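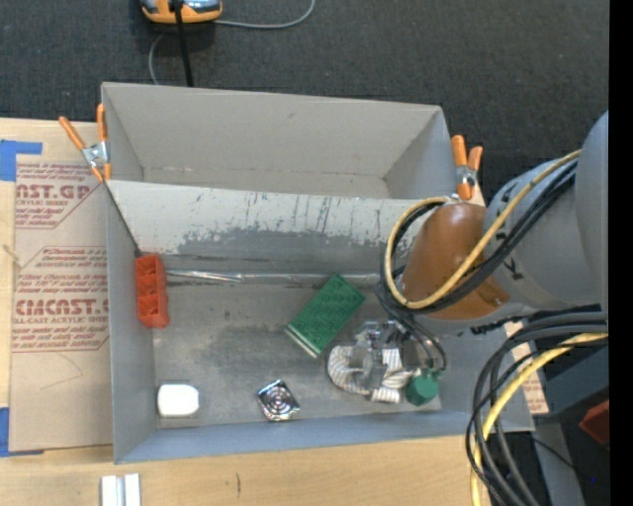 How does oil travel in a pipe?

Oil is found deep under the ground, and often very far from the towns where people need it. So how does it come to us? Much of it goes through long steel pipes.

Oil can be thick, like honey. It does not like to move alone. Big pumps push it along the pipe, and after many kilometers another pump station pushes it again. One pipe can be 943 kilometers long!

The engineers must also keep the pipe clean. They send a tool inside, which is called a pig - yes, like the animal. The oil pushes the pig forward and the pig scrapes wax from the walls.

Try it at home: put 2 spoons of honey in one cup and 2 spoons of water in another. Tip both cups slowly over a bowl. Which one comes out first?

Written by Archana Saxena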